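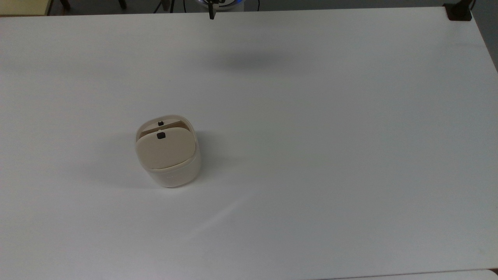
4. Setting up the Enwood slatted base and Hevholm mattress

Now for the good bit! By this point you should have the bed frame standing square, all four legs tight, and the centre rail clipped in (section 3). The base and mattress go on next, and most people manage it in an evening. Two pairs of hands make the lifting much nicer, especially with the king size.

4.1 Before you open the mattress

The Hevholm comes rolled and squashed flat in two layers of film. Once the inner film is cut it starts to grow straight away, and you won't get it back in the box, so have the base finished first.

Check that you have:

The slat roll (two rolls for double and king)
The bag marked C, with the end caps and short screws
The centre strap
The hex key from section 3

CAUTION: The rolled mattress is heavy and wants to tip over when stood on end. Keep small children and pets out of the room until it is lying flat on the bed.

4.2 Fitting the slats

1. Push an end cap on to both ends of every slat that doesn't already have one. They're stiff. A firm shove with the heel of your hand does it.

2. Lay the roll at the head end with the curve of the slats facing up, like a row of little bridges.

3. Unroll towards the foot, keeping the tape straight along both side rails.

4. Fix the first and last slats with the short screws. Leave these a half turn loose for now.

5. Thread the centre strap under the middle slats and over the centre rail, then pull it snug.

6. Press down along the whole length with your palms. You should feel an even spring. When you're happy, tighten the screws you left loose.

Note: If you chose the Wosach adjustable slats, the sliders on the middle slats set how firm the bed feels under your hips. Start with them halfway. Slide them out towards the rails for firmer, in towards the centre for softer. It really is worth playing with these, as a small move makes a surprising difference.

CAUTION: Don't stand or kneel on the slats without the mattress in place. Each one is made to share the load with its neighbours.

4.3 Unrolling the mattress

1. Carry the roll to the bed in its outer film and lay it across the head end.

2. Snip the outer film along the printed line and pull it away. The roll will relax but stay flat.

3. Find the arrow on the inner film. It should point to the foot of the bed. Turn the roll round if it doesn't, while it's still easy to move.

4. Unroll it all the way.

5. Cut the inner film at one corner with blunt-ended scissors, keeping the blade well clear of the cover. You'll hear a long hiss as the air goes in (our favourite part of the whole job).

6. Slide out the film, shuffle the mattress until it sits evenly inside the frame, and open a window.

It will look ready quite quickly, but the corners are always last. Leave it for 11 hours before putting on a fitted sheet. You can sleep on it the first night if you need to. In a cold bedroom it may be slower to fill out, and that does no harm.

Note: A new mattress has a faint smell of foam. Airing the room clears it, and leaving the bed bare during the day helps too.

4.4 Which side is up?

The Hevholm has one sleeping side, with the quilted cover and the zip below it. Don't flip it. Do turn it head to foot every month for the first 2 months, then whenever you change the bedding over for the season. September is an easy one to remember, when the thicker duvet comes out.

The Bošković pocket spring model is different, as it can be slept on both ways up. Its 2,000 springs are in a single layer, and you should flip it as well as turn it. Use the side handles for placing the mattress only. They aren't made for carrying it up the stairs.

4.5 Settling in

Give yourself a few weeks with a new mattress before you judge it! Your body is used to the dips in the old one, and the foam loosens a little with use. If it still feels too hard, check these first:

Are the Wosach sliders set equally on both sides?
Is the protector stretched tight like a drum? Try the next size up.
Has your pillow stayed the same? A deeper mattress top often suits a slightly thinner pillow.

If the middle feels lower than the edges, lift the mattress and look at the centre strap. It may need pulling in again once everything has bedded down.

Keep the label from the inner film with this guide. You'll need the batch number on it to order a spare cover or extra end caps.

Go on to section 5 for fitting the headboard.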